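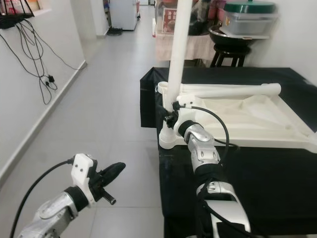 Pipe choice is the second decision in a small water supply, after the source and before the tank. By the time you reach it you should know how much water the source gives and how far it has to travel. This week covers the materials you will meet most often. The most familiar is PVC, usually white, as in the upright pipe in the picture, though it is also sold in gray and blue. Color alone does not tell you the pressure rating. Read the print on the side of the pipe.

## Materials

**PVC.** Stiff, light and cheap. Joined with solvent cement or with push-fit rubber rings. It does not rust. It turns brittle after long exposure to sun, so bury it, box it in or paint it with a water-based paint. It cracks if it is dropped on rock in cold weather.

**Polyethylene (PE).** Black and flexible, sold in coils. Good for long runs over rough ground, as one coil replaces many joints. Compression fittings are easy to use but cost more than PVC fittings. Larger sizes are welded with a heated plate, and you need someone trained for that.

**Galvanized steel.** Strong, heavy and threaded at the ends. Use it where the pipe has to cross a gully, run above ground or pass under a road. It corrodes from the inside where the water is acidic. Test the water before you specify it.

**Copper.** Seldom used outside buildings. We will leave it for the unit on indoor plumbing.

## Static head and pressure

When all the taps are shut, pressure at the bottom of a line depends only on the height of the water above it. Length and diameter make no difference. Ten meters of height gives very close to one bar.

Worked case, Ullau line:

- Water level in tank to lowest tap: 70 m of height
- Pipe length: 680 m
- Static pressure at lowest tap: 70 ÷ 10 = 7 bar

A pipe rated at 6 bar will not do for the bottom of this line. There are two ways out. You can move up to a higher rating for the lower part, or you can put in a break-pressure tank partway down, which brings the pressure back to zero at that point. Joyce Mugo's group chose the tank. Halima Koech's group chose the heavier pipe and saved on concrete. Both designs passed. We will compare their costs in the tutorial, so bring your own price list.

## Friction

Once water moves, some of the head is lost to friction. Loss goes up with length and with flow, and it drops sharply as the pipe gets wider. Use the chart in the back of the packet. Find your flow on the bottom axis, go up to the line for your pipe size, and read off the loss per 100 m. Use the inside diameter. Two pipes with the same outside size can have different bores if their ratings differ. Most of the marks lost on last year's Tenville problem were lost here.

Bends and valves add a little more. For lines over 500 m you may ignore them in this course.

## Solvent joints

1. Cut square and remove the burr, inside and out.
2. Dry-fit and mark the depth on the pipe.
3. Clean both faces.
4. Apply cement to the pipe and then the socket.
5. Push to the mark with a quarter turn and hold.
6. Wipe off the extra. Follow the time on the can before you let water in.

## For next time

Read chapter 9, sections on air valves and washouts. Do the Kariuki problem on paper, with a sketch of the ground profile. Groups led by Lizeth Giraldo and Tae-yang Jeon present first.

Hand in to Rehema Nyamweya by 4/10/23. Show units on every line.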